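Grindby Readings

The Grindby Readings are a cycle of short devotional texts on calling, discouragement and perseverance, used mainly by small Protestant house groups and lay study circles. The cycle takes its name from the Grindby chapel, where it was first read aloud at evening meetings. It was compiled by the lay preacher Mostafa Sqalli and later revised by Halina Krajewska, whose edition is the one most groups use now.

Origin

Sqalli led a midweek meeting at Grindby for people who had taken on some form of church work and were thinking of giving it up. Most were Sunday school teachers, visitors to the sick, or musicians. He wrote a single page for each meeting, usually on a passage of Scripture in which a person is given a task and objects to it. The pages were copied and passed around before there was any plan to collect them.

The first collection was printed by Ondik, a small religious press, in three parts. It had no index, and the readings stood in the order in which Sqalli had written them. Several repeated material from earlier pages, and two passages from Jeremiah were treated more than once under different titles.

Structure

The Krajewska edition contains 90 readings. Each has a Bible passage, a short reflection, a question for silent thought and a closing prayer. The reflections seldom fill more than a page, and the edition is 322 pages long because the facing page is left mostly blank for notes.

The readings are grouped in three sections. The first, "Sent," deals with the beginning of a calling and draws on Moses at the burning bush, the boy Samuel, and Isaiah in the temple. The second, "Stopped," is the longest. It covers delay, failure and envy of other people's gifts, with passages on Elijah under the broom tree, Jonah, and Peter after his denial. The third, "Sent Again," takes up the return to work, and ends with the breakfast on the shore in John 21. 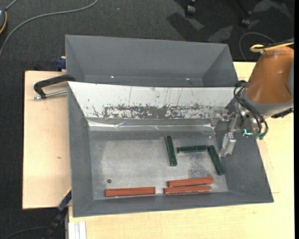
Themes

The main concern of the cycle is the difference between a closed door and a hard road. Sqalli held that difficulty alone should not be read as a sign from God that a task is over. In the reading on Elijah he points out that the prophet is given food and sleep before he is given any new instruction, and he advises readers not to make decisions about their service while they are worn out.

A second theme is comparison. The reading on John 21:21, where Peter asks about the future of another disciple, is the best known in the collection and is often used by itself. It argues that another person's success in the same work takes nothing away from one's own duty to do it.

Past wrongdoing is treated at less length. Sqalli's position is that forgiveness and fitness for a particular office are separate questions, and that a person may be fully forgiven and still be asked to serve in a different way. Some readers have found this section severe. Krajewska kept it but added a prayer of confession based on Psalm 51.

Use

Groups commonly read one text a week, often on Wednesday, in keeping with the practice at Grindby. The passage is read twice, first by the leader and then by another member. A period of silence follows, and members may speak or pass. The leader's notes discourage advice giving during the meeting itself.

The Itevholm circle follows a shorter plan that uses only the second section and runs from the week after Easter. Individual readers often take one reading a day and finish in a single season.

Revision

Krajewska removed the repeated material, put the readings in their present order and replaced the Bible quotations with references, so that groups could use their own translation. She also cut most of Sqalli's stories about the Grindby meeting. A few longtime users regretted the change and went on using the Ondik printing.

A companion booklet by Tawfik supplies hymns and sung psalms for each section. It is printed separately and follows the numbering of the Krajewska edition, so its references do not match the older one.

See also

Lectio divina
Lay preaching
Vocation in Protestant theology
House church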